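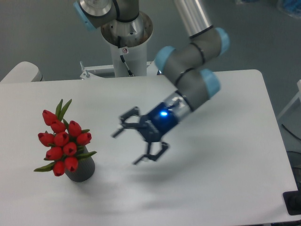
*Figure 1. White table with the flower arrangement set to the left side.*

# Do Table Flowers Change How People Use a Room?

Final report, Interior Environments project, Zurkorcombe College

## Why we looked at this

The college buys flower arrangements for its shared rooms from a supplier called Firkitz. The Firkitz catalog says that an arrangement on a work table "invites people to stay" and "lifts the mood of the whole room." Neither line comes with a source. We asked the company for one by email and got a second copy of the catalog.

We also read the placement guide from Hnatiuk, a furnishing firm whose tables are in most of the rooms on the ground floor of the Isden building. The guide says flowers belong at the center of a table and that an arrangement set to one side "reads as clutter." It gives no source for that either.

Claims like these are easy to believe. Most of us like flowers, and a white table with nothing growing on it can look a bit like a clinic. But liking flowers is a different thing from staying longer at a table that has some on it, and the college is paying for the second thing. Our project tried to find out whether there was anything to it.

## Questions

We worked from two questions:

- Do people stay longer at a table when there is a flower arrangement on it?
- Does it matter whether the arrangement is in the center or off to one side?

We had planned a third question on scent. It was dropped early on, after we could not agree on how to judge scent in a building where the windows open and the coffee cart is down the hall.

## What we did

We used white rectangular tables in the shared rooms at Isden. Each table went through three setups: flowers in the center, flowers to one side, and no flowers. Each setup ran for two weeks. The order was different from table to table so that midterms would not fall on the same setup everywhere.

A visit started when a person sat down or put their things on the table to use it. It ended when they left with their things. Getting up for water did not end a visit. We wrote down the start and end times and nothing else about the person. In all we logged 509 visits.

We also left out 200 paper slips with a short set of questions. People were asked how pleasant the table was, whether they had enough space, and what they remembered being on it. We got 80 of them back. The slips were filled out away from the table, at a box by the door, which was meant to make the memory question fair. It probably also cost us a lot of slips.

We did not choose the arrangements. Firkitz delivers what it delivers, and the size and color changed during the project. This is a weakness and we come back to it below.

## What we found

### Length of stay

There was no clear difference in how long people stayed. The typical visit was a little longer with flowers in the center than with none, but the gap was small next to the normal spread between a short visit and a long one. When we took out the very longest visits, the gap nearly closed. One study group that liked to camp at the same table all afternoon was doing most of the work.

With the flowers to one side, stays were close to the no-flowers setup. If the Hnatiuk guide were right about clutter, we would expect people to leave sooner. They didn't.

We would not tell anyone that flowers have no effect on length of stay. Our logs could not pick up a small effect, and a small effect may exist. What we can say is that the catalog promises something you would notice, and we did not notice it.

### How pleasant the table was

People did rate tables with flowers as more pleasant. This was the strongest result on the slips and it went the same way in every room. We still have doubts about it. A person who is asked on paper whether a table was pleasant, and who has just been sitting near flowers, can guess what the question is after. Also, people who bother to fill out a slip about a table may be the people who care about tables.

### Space

Here the position mattered. On the "enough space" question, flowers in the center did worst. Several people wrote a note next to their answer, and the notes said nearly the same thing: a laptop screen and an arrangement in the center want the same spot. With two people facing each other, the arrangement also ends up between their faces. One slip said, "I moved it and then felt bad and moved it back."

With flowers to one side, as in Figure 1, the space ratings were about the same as with no flowers. A side position leaves one long stretch of usable tabletop in place of two short ones. We think this is the most useful thing in the report, and it goes against the only written advice we could find.

### Memory

A good share of the people who sat at a table with flowers did not mention them when asked what was on it. A few people who had no flowers at their table reported flowers anyway. The second group bothers us more. It suggests some people answered for the room in general, or for how they think the room usually looks, and if they did that on the memory question they may have done it on the others.

## Problems with our own work

**The arrangements were not the same.** A tall arrangement and a low one are different objects on a table. Our center setup may look bad on space partly because some tall ones landed there. We did not measure heights until late, so we can't correct for it.

**People moved things.** The flowers were not always where we had left them. We put them back when we came by, but visits in between were logged under the setup we had planned. Some "center" visits were surely "side" visits. This would tend to blur any difference between the two.

**The white tables.** Every table in the study was white. Flowers stand out against white in a way they might not on a dark or patterned surface. Our results should not be carried over to the library, where the tables are brown and heavily scratched.

**Time of day.** We logged mostly between late morning and mid-afternoon because that is when we had gaps between classes. Evening users may be different. They may also be the people most in need of a nicer room, but that is a guess.

**We wanted a result.** Before starting, most of the group expected the catalog claims to fail. We tried to protect against this by agreeing on the definition of a visit before logging any. The decision to look again without the longest visits was made afterward, though, and a reader should hold that against us a little.

## What we would suggest to the college

Keep the flowers if people like them, and call that the reason. "Students find the rooms more pleasant" is a fair sentence, given our slips, and it doesn't need a claim about staying longer added to it.

Put the arrangement to one side of the table. It costs nothing to try. If complaints about clutter come in, it can go back to the center the same day.

Ask Firkitz for low arrangements. We have no numbers for this one. It is based on the handwritten notes and on our own experience of trying to talk around a tall one.

Before renewing the order, ask the supplier again where the catalog lines come from. We would be glad to read a real study if there is one.

## If someone repeats this

Use one arrangement of one height for the entire project, even if that means buying it yourselves. Mark its position with a bit of tape on the tabletop so that you can tell when it has been shifted. Put the slip box on the way out of the building and not at the door of the room, where people were in each other's way.

Add a setup with some other object of the same size - a stack of books, say, or a plain box. We never tested whether the pleasant ratings came from flowers or from having anything at all on the table, and the more we looked at the slips the more we wished we had.

The visit logs and the blank slip are in the appendix folder. The filled-out slips are with the department office until the end of the term.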